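I do not like to write about bad news, but I think about Prasard all this week. The radio said at breakfast that two policemen were killed at the checkpoint north of the town, and 24 men were arrested in the same night. My uncle lived there until July. He tells me the road is closed again after dark.

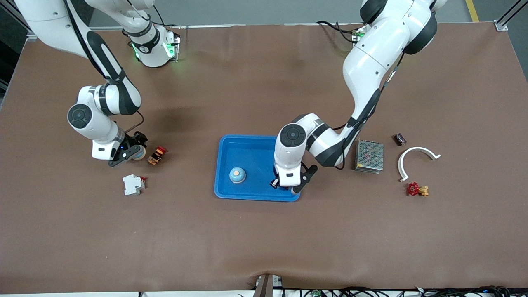
My uncle does not trust the official numbers. First they told of 943 families who left the valley, then a newspaper wrote 2,027, and neither explained who is included. I read both reports at my kitchen table, which has a brown cover too, with wrinkles along the front, and I drew the roads on paper to understand it. The checkpoint is on the only road to the hospital. I will call him again in the evening.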